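Workshop Tips: Keeping a Cable-Plugging Cell in Order

Posted 24 Nov 2023

Most faults on our Furisley patch cell come from cable drag. Check the slack before touching the program.

Leave over 200 mm of free cable above the boot. Less than that and the loop pulls the plug sideways as the fingers close. Set closing force at 115 on the Shboul controller and go up in steps of 4.

Approach with the fingers open and the plug body between them. Stop and look at the gap on both sides before closing.
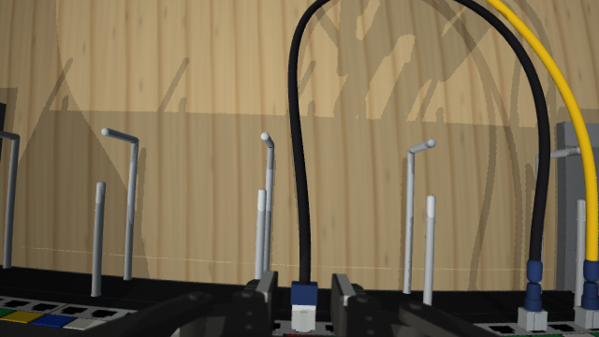 Fingers either side of the white plug, clearance left and right.

Grip the plug upright. If it leans, open, back off 7 mm and come in again. Don't correct the tilt by twisting the wrist.

Run the taller loop outside the shorter one. Crossed loops snag on the bent rods during the lift.
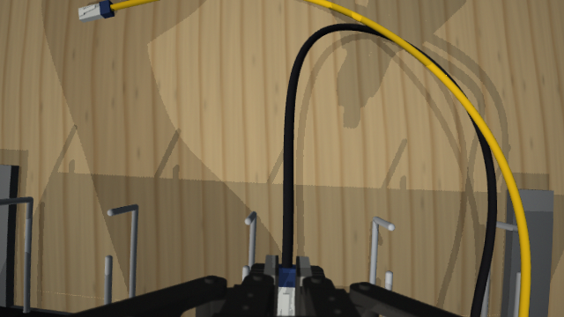
Connector clamped upright, yellow loop outside the black.

Wipe the finger pads weekly with a dry cloth. Check the bolts on the finger mounts at the same time. Wernholm pads wear at the lower corner first; replace them in pairs.

Recheck the port offsets after any pad change.

Next: resetting the Indodora tool changer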